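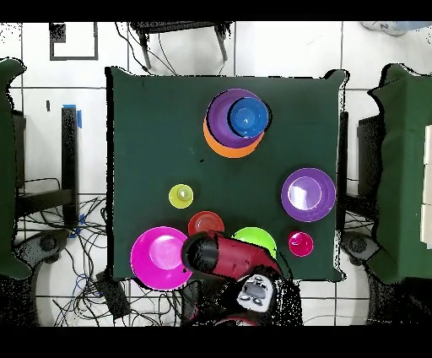
The plastic dishes on the green cloth, September 16, 2026.

I write this in the evening with sore feet. Christos Katsaros wanted that we finish the picnic dishes before the end of the month, so today I gave them my whole morning. He bought them in April, in the shop Flendadetti, and I remember that I laughed at him when he opened the carton. Who needs so many colours to eat a salad? Now I must admit that I became fond of them, the purple ones most of all. It is the colour of my aunt's curtains, and when I was small I believed it was the colour of rich people.

The work is simple. I must learn which things go together nicely in one set, and which ones only take up room in the cupboard. My first idea was to go by size, the plate at the bottom, then a bowl, then a smaller bowl inside. It saves space, but then you do not see what you have.
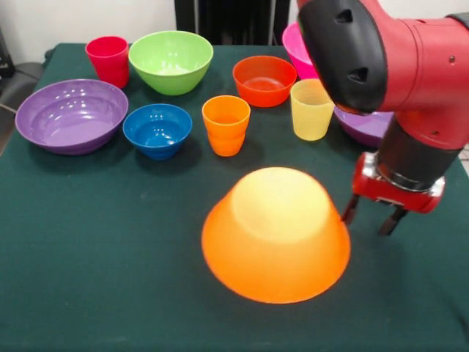
My second idea was to go by colour, and there I had my troubles. In my language we have one word for what people here call magenta, pink and purple, if they are not painters. Christos says "the pinky one" and expects me to understand. Also orange and red come very close to each other under a strong lamp. I wrote the names on a piece of cardboard, with the Canadian spelling, because my teacher took off a mark last time when I wrote "color". She is right, I live here now.

I have also learned the word tumbler. I thought it was a person in a circus. I asked Christos if it is the same thing as a cup, and he said yes, then no, then that he would put the kettle on.
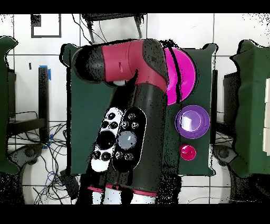
At lunch I had soup from the thermos and half of a butter tart. I read the letter from Haddadin about my apartment. The rent will be 716 dollars for my share, beginning from next month, and I am not happy but I am not surprised. I calculated on the back of the envelope what remains for the groceries and for the bus. I will need to phone my sister less, or to find a cheaper card.

In the afternoon my head was already slow. I like plastic dishes for one reason that I would never say to my mother, who keeps her porcelain behind glass: they forgive you. My mother's plates with the gold line have never in their life met a sandwich. 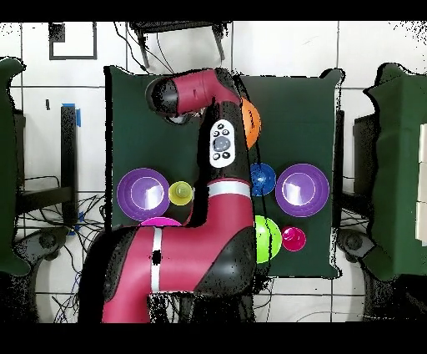 Christos would like to give one set to the Rondden street lunch, which has 134 people on the list this year. I told him to keep the yellow and the blue for ourselves. He did not answer, so I suppose we will discuss it again.

Tomorrow I must buy dish soap, return the library book, and ask at Sovo if they still have the 10 dollar tablecloths. I would like a second one in dark green. My feet are now in warm water and I will stop writing here.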